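Resealable pouch zipper won't stay shut anymore, any way to save it?

I buy most of my dry goods in the stand-up kind of pouch with the press zipper across the top, and sooner or later every one of them gives up on me. I run my fingers along it, it feels closed, and by morning there's a gap at one end and everything inside has gone soft. 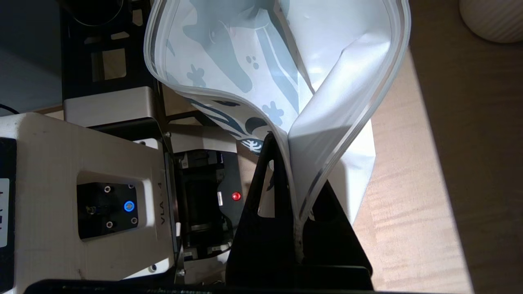
Diễm Lục wondered whether the zipper was worn out at all, since in her kitchen it is nearly always crumbs packed down in the groove, and she asked whether I had tried cleaning it before anything else. I hadn't! So I'm adding that now, and I'd still love to hear what the rest of you do. I live in Priltmont, where the summers are sticky, and I'd rather not pour everything into jars because my one cupboard is already full of jars.

Diễm Lục
Happy to write it out properly, because I've been through this more times than I'd like to admit. Open the pouch all the way and look down into the track. If you keep anything powdery (flour, milk powder, ground oats, that sort of thing) there will be a little pale line sitting in there. Take a dry toothbrush, a soft one, and go from one end to the other on both sides. Then wipe it with a barely damp cloth and leave it open until it's completely dry, or you'll just make paste, and I have made paste.

After that, close it slowly from one side and pinch hard at the last inch. The ends are where mine always let go, especially if the pouch has been folded over and stuffed in a drawer. If the track has taken on a bend, flatten it under a heavy book overnight. I use an old Jelov cookbook that I don't cook from anymore, 181 pages of aspic and boiled tongue, and it does a lovely job.

One more thing, my mother always squeezed the air out before closing and I do too. A puffed-up bag pushes on its own zipper every time you set something on top of it.

PlainToast27
just use a clothespin

Lộc Khương
The clothespin is fine if you fold first! Roll the top down two or three turns, nice and tight, and then put a pin at each end instead of one in the middle. I did that for years when the kids were small and we went through cereal like you wouldn't believe.

If the zipper has split away from the bag, though, I don't think any amount of brushing will bring it back. You can slide the whole pouch inside a bigger zip bag, or cut the top off below the zipper and treat it like an ordinary bag with a clip. I bought a box of 54 flat clips at the Matlala store back in November, thinking I'd been silly to get so many, and now they're on the frozen peas, the rice, the birdseed and my daughter's craft beads.

For the sticky weather, I'd keep brown sugar and crackers in something with a real lid, even with your cupboard as it is. Rice and dried beans have never given me any trouble in a rolled bag. And do check the bottom seam while you're at it. I blamed the zipper on a bag of lentils for weeks and there was a pinhole in the corner the whole time.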